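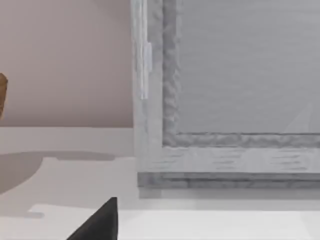
흰 상판과 그 위로 드리운 그림자

4장. 방에서 혼자 여덟 채널로 곡 올려 보기

자, 3장까지 따라오셨으면 스피커는 다 제자리에 있을 거예요. 이번 장에서는 제가 론몬트(Ronmont) 패치로 곡을 돌릴 때 쓰는 순서를 그대로 적어 볼게요. 연습곡은 샤이마 타지(Chaimae Tazi)의 「건부르 없는 저녁」입니다. 느린 현악 드론 위에 속삭이는 목소리가 방을 빙 도는 곡인데, 작은 소리로 들어도 정말 좋아요!

준비물
- 스피커 8대와 번호표 (저는 마스킹 테이프에 써서 뒷면에 붙여요)
- 출력이 여덟 개 이상인 오디오 인터페이스
- 론몬트 패치가 깔린 노트북
- 악보 PDF와 음원 폴더 (폴더 이름은 바꾸지 마세요)

4.1 채널 연결하기

1. 앰프나 액티브 스피커의 전원을 모두 끕니다.
2. 인터페이스 출력 1번을 정면 왼쪽 스피커에 꽂습니다. 여기서부터 시계 방향으로 2번, 3번, 이렇게 8번까지 가시면 돼요.
3. 인터페이스를 먼저 켜고, 스피커는 맨 나중에 켭니다. 끌 때는 거꾸로요.
4. 패치를 열고 왼쪽 위의 '점검' 버튼을 누릅니다. 짧은 노이즈가 한 바퀴 돌 거예요.

주의: 점검 노이즈는 생각보다 큽니다. 마스터 페이더를 끝까지 내려놓고 누른 다음 천천히 올리세요. 저는 밤 11시에 그냥 눌렀다가 옆집에 사과하러 갔어요.

참고: 소리가 도는 순서가 뒤죽박죽이면 케이블을 뽑지 말고 '출력 지정' 창부터 보세요. 제 경우엔 거의 늘 5번과 6번이 바뀌어 있더라고요.

4.2 음원 불러오기

1. '곡 열기'에서 음원 폴더를 통째로 고릅니다. 파일을 하나씩 고르면 목소리 트랙이 빠져요.
2. 화면 아래 상태줄에 '준비됨'이 뜰 때까지 기다립니다. 제 낡은 노트북은 좀 걸리는 편이라 그동안 차를 끓입니다.
3. 시작 마디를 1로 맞춥니다. 587마디에서 멈춘 채 저장된 판본이 돌아다니는데, 그대로 재생하면 마지막 여운만 나오고 끝나 버려요.

4.3 균형 잡기

이 부분이 제일 재미있어요. 정답도 없고요.

1. 방 한가운데 의자를 놓고 앉습니다. 귀 높이가 트위터 높이와 비슷하면 좋습니다.
2. 드론 트랙만 켜고, 어느 쪽에서 오는 소리인지 모르겠다 싶을 때까지 각 채널을 조금씩 만집니다.
3. 목소리 트랙을 켭니다. 가사가 들릴 듯 말 듯한 정도에서 멈추세요. (막신 러더퍼드(Maxine Rutherford)는 여기서 한 칸 더 내려요. 저는 그건 좀 심하다고 생각하지만, 던소프(Dernthorpe) 공연 녹음을 들어 보면 또 그게 맞는 것 같기도 하고…)
4. 의자에서 일어나 벽 쪽으로 걸어가 봅니다. 한 대만 유난히 튀면 그 채널을 2 dB 내립니다.
5. 설정을 저장합니다. 이름에 방 이름을 넣어 두면 나중에 편해요. 제 건 '구르나우(Gurnau)_작은방'입니다.

참고: 저음이 웅웅거리면 이퀄라이저를 건드리기 전에 스피커를 벽에서 조금 떼 보세요. 커튼을 치는 것도 꽤 도움이 됩니다.

4.4 처음부터 끝까지 재생하기

1. 휴대폰을 무음으로 바꾸고, 노트북 알림도 끕니다. 알림음이 여덟 채널로 나오면 심장이 멎는 줄 알아요.
2. 스페이스바를 누릅니다. 첫 소리는 아주 작게 들어오니까 볼륨을 올리지 말고 기다리세요.
3. 중간에 긴 침묵이 있습니다. 고장이 아니고 악보에 적힌 쉼표예요!
4. 끝나면 마스터 페이더를 내리고 스피커부터 끕니다.

주의: 재생 중에 출력 지정 창을 열면 패치가 멈출 수 있습니다. 꼭 정지한 뒤에 여세요.

4.5 소리가 안 날 때

- 전부 안 남: 샘플레이트를 확인하세요. 패치와 인터페이스가 같은 값이어야 합니다.
- 한 대만 안 남: 옆 스피커 케이블과 바꿔 꽂아 봅니다. 증상이 따라가면 케이블 문제예요.
- 목소리만 안 남: 4.2로 돌아가서 폴더를 통째로 다시 여세요.
- 지직거림: 버퍼를 한 단계 올리고 브라우저를 닫습니다.

창(Tsang) 컨트롤러를 페이더로 쓰실 분은 5장으로 넘어가시고, 마우스로 충분한 분은 6장 녹음 편으로 바로 가셔도 됩니다.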